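Search this site Enter keywords Go

Posted in: Member News, Workshop Projects, Kitchen (Sort Of)

FOR IMMEDIATE RELEASE

May 8, 2021

Grilthorpe Shared Workshop Teaches a Robot Arm to Set Out Lunch, Slowly

GRILTHORPE - Members of the Masson Street shared workshop are pleased to announce Skastis, a home-brew tabletop helper that picks up kitchen things and puts them down again somewhere else. The group is aware that people can already do this. It has gone ahead anyway.

Skastis is a white robot arm, a long white table and a great deal of software written in the evenings by members who have day jobs in other fields. The arm was bought secondhand. The controlling program, Juvero, was written from scratch over 7 months and has been rewritten 4 times, once on purpose.

The practice table is stocked from members' own cupboards and one toy kitchen set. Current items include a mint-green colander, a toaster oven, a slice of orange and a strawberry. The fruit is fake, so it keeps.

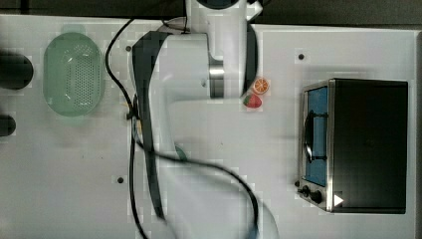 What Skastis Can Do

As of April, Skastis can pick up a named item from the table and move it to a plate or bowl in 90 seconds. Members describe this as a brisk pace. It works best with objects that have an obvious side to grab, and worst with anything round, a category that takes in most fruit.

The list of things it has been asked to handle keeps growing. Plates came first, then cups, then a red squeeze bottle with a white cap, which went on to become the project's main subject of discussion. Lying on its side, the bottle likes to roll. Juvero's original approach was to go where the bottle had been. The present version checks again on the way down, and the workshop's floor is cleaner for it.

Cable routing is still under review. The group has tried clips, ties and a sleeve, and would welcome a letter from anyone who has solved this. 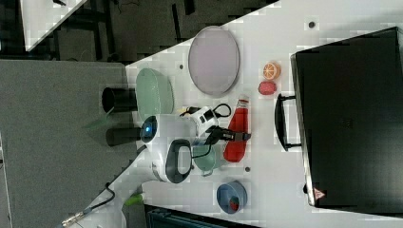
Larger objects are next. The group wants Juvero to plan a path past something bulky without being told it is there, and to do so at a polite distance. Lifting heavy things is not on the schedule, and neither is hot food - the workshop's insurance policy is quite clear on both points.

Open Evening

The workshop will hold an open evening for neighbors who would like to watch Skastis work or have a go at giving it instructions. Places are limited to 35. Admission is free, and visitors are welcome to bring a small unbreakable kitchen item for the arm to try. Items will be returned, generally in the same shape. Please don't bring eggs.

The Juvero code and the parts list will be shared with other home builders once the comments in the code have been made suitable for general reading.

About the Workshop

The Masson Street shared workshop gives Grilthorpe residents bench space, hand tools and a place to leave half-finished projects. Membership is open to adults of any skill level. Press inquiries and requests to visit can be left at the front desk or sent through the contact form on this site.

###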